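Skendevlow Set-Up Guide
Section 6. Showing the System a Task by Hand

Written by Leandro Arrieta, checked by Ok-hee Han. Replaces the April version.

6.1 Before you start

The sales sheet for Skendevlow says that a task can be "taught in an afternoon." We have not seen that happen. Plan for several sessions, and plan to throw away a good part of the first one. If you were told that the system will work out for itself what you meant, set that idea aside until you have finished 6.5.

Two ways of showing a task are supported. In hand mode, a person wears the head camera and does the work with bare hands. In remote mode, a person drives the arms from the Pullow console. The steps below cover hand mode first. Remote mode is in 6.4, and it is shorter because there is less we are willing to promise.

You will need:
- the head camera, charged, with its strap
- a table you can sit at with both elbows free
- every object the task calls for, plus a spare of each
- the session log (paper is fine)

CAUTION: Do not power up the arms while a person is seated at the table for hand mode. The stop button cuts motion. It does not release a grip.

6.2 Recording in hand mode

1. Sit down and put on the camera. Tighten the strap until it stays put when you nod.

2. Look at the middle of the table and check the preview. Both hands must be in view when they are in a comfortable working position. If you have to lean back to get them in, change the angle of the camera and leave your posture alone.

3. Open a new session and give it a task name. Use a verb and an object, such as "load tape dispenser." Names like "test" and "test new" are how we lost most of the Cleltham sessions.

4. Put the objects down where they would be on a normal day. Do not line them up. A system shown only neat tables learns only neat tables, whatever the brochure says about coping with change.

5. Press Record and wait for the tone.

6. Do the task at your usual speed. Slowing down for the camera makes odd, floating movements that are hard to use later.

7. If you fumble, keep going and fix it as you would at work. Mark the take "recovered" in the log.

8. Press Stop, reset the objects by hand, and change at least one starting position before the next take.

NOTE: A take may be up to 135 seconds long. Past that limit the file is split in two, and the second half loses its task name. Pullow support calls this expected behavior. We call it a reason to pick short tasks.

NOTE: Talking during a take does no harm and does no good. The sound is not used.

6.3 How many takes are enough

The manual that ships with the system suggests 200 takes for a two-handed task. Treat that as a floor. Our own tape dispenser set came to 1053 usable takes before Munther Tannous would sign it off, and he signed it off for one model of dispenser only. Any other model starts the count again.

The progress bar in the app fills according to how much you have recorded. It tells you nothing about whether the takes are any use. You can fill it with the same take done over and over, and Dima Dabbas did so to prove the point.

Use more than one person if you can. Left-handed people are worth asking for by name. Change the chair height between people and write it in the log.

6.4 Recording in remote mode

1. Clear everyone from inside the floor line.

2. Power up the arms and let them finish homing. Do not touch the console until the lamp is steady.

3. Pick up the hand controls and squeeze each one once. The grippers should follow. If one lags behind the other, stop and run the lag check in Section 4.

4. Record as in 6.2, steps 5 to 8.

CAUTION: Thin tape, film and paper strips are poor choices for remote mode. The console gives you no feel for tension. You will pull too hard or not at all, and the system will copy whichever one you did. Use hand mode for these.

If the console shows code 3612, the camera and the arms have drifted out of step. Delete the take. The "repair" option closes the message and leaves the fault where it was. Georges Azar compared repaired and unrepaired files and could find no difference between them.

6.5 Checking what you recorded

Do this before you send anything to training. The automatic quality score is no substitute: it rates light and sharpness, and it will happily pass a sharp, well-lit take of the wrong thing.

1. Open ten takes picked at random from different parts of the session.

2. Pause each one at the points where the hands change what they are doing. For the dispenser task, we stop with the roll and the dispenser held side by side, again where the hub is turned toward the roll, and again where the fingers have hold of the tape end by the cutter.

3. At each pause, ask whether a stranger could tell which hand holds which object. If the answer is no, mark the take and move on.

4. Look for the contact points. With the tape task, these are the hub and the cutting edge. A hand that hides them in one take is fine. A hand that hides them in every take means the camera is at the wrong angle.

5. Check that the start of the task is in the file. Many people press Record with the first object already in hand.

6. If more than two of the ten are marked, record the session again. Trimming bad takes one by one uses more time than it saves.

NOTE: Objects from the room will show up beyond the work table. Leave them. We tried bare walls at the Zein site, and the resulting model did badly as soon as it was moved.

For comparison, pauses from hand mode takes of the dispenser task:
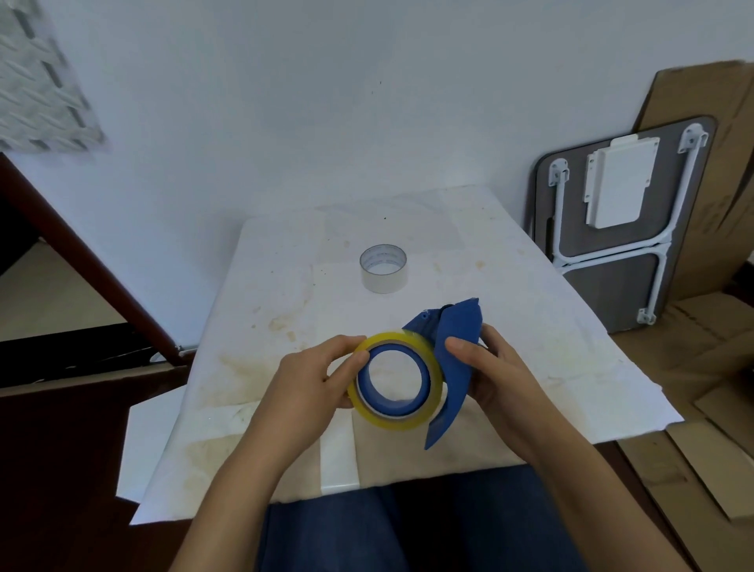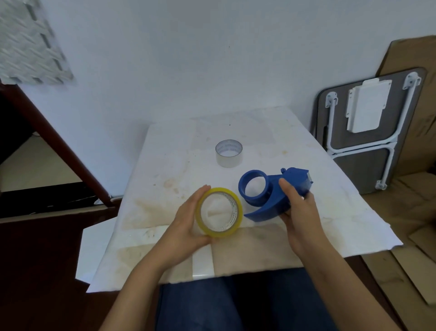
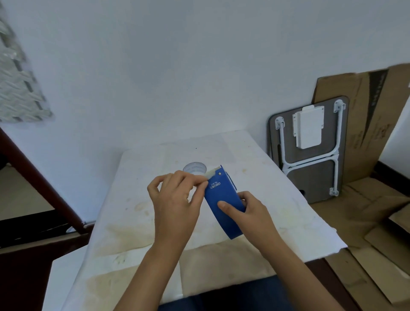
Figure 6-2. Hand mode, dispenser task. Both hands and the blue dispenser are in view in all three; the last shows the tape end held near the cutter.

6.6 Sending the session

1. Copy the log into the notes field. The app does not ask for it.

2. Choose Send and leave the window open until the session number appears.

3. Keep your own copy of the files until a trained model has run the task in front of you, on your table, with your objects. A message saying "training complete" means that training has stopped.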